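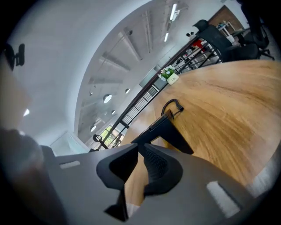
Gallery from the Dollgate flat, upstairs landing mostly, put up in a rush so excuse the order. Finally got the big table up there and I'm very pleased with it. It's the light brown one with the really strong oak grain, right by the black railing, and the little plant in the white square pot has gone over near the far edge where it can flower away in peace – small pale pink and white ones, green leaves flopping over the rim a bit. Didn't want much else on it. Have said that before about other tables.

## The table

Came from Breathnach, the yard behind the tile place. 188 cm at the longest bit, measured it twice becuase of the turn on the stairs. Legs off, blanket round it, up on a Sunday before breakfast. One scrape on the wall, already touched in. Paint doesn't quite match.

The curve was the selling point. We had a square-cornered one in the old place and I had a bruise on my hip for the whole of it. The big sweep of the edge means you can walk round without thinking.

Grain – lovely, but it shows crumbs less than you'd hope and rings more than you'd hope. Coasters on order. Oiled it with the Putemico stuff, two thin coats, left overnight between. Smells of nuts for a day or so then goes off. Would do a third coat if I had the patience.

## The railing

Black metal, thin uprights, dark rail along the top. Was here when we moved in. I wanted it gone for the first month and now I'd miss it. Lets the light through from the open side, and a solid wall there would have made the whole landing feel like a cupboard.

Pain to dust. An old sock over the hand, one upright at a time, 15 minutes if the radio's on. Top rail gets a damp cloth, then a dry one or it streaks.

## The plant

Small, cheap, doing better than any of the expensive ones. Bit of water when the top of the soil is dry, turn the pot now and then, pick off the brown flowers. Thats all it gets. Felt pad under the pot so it doesn't mark the oak.

## Still to do

- chairs. Four to start with, Flellik have some plain ones I like, want to sit on them first
- lamp for the evenings, it gets gloomy up there by 9
- something on the floor under the table, thin enough that chairs slide
- find the legs' spare bolts, they were in a bag, the bag was in a box

Whole lot came in under the 1000 we'd put by, table and oil and delivery. Chairs will see to the rest of it. More pictures when they're in, probably June, and I'll do the stairs as well if I ever get the boxes off them.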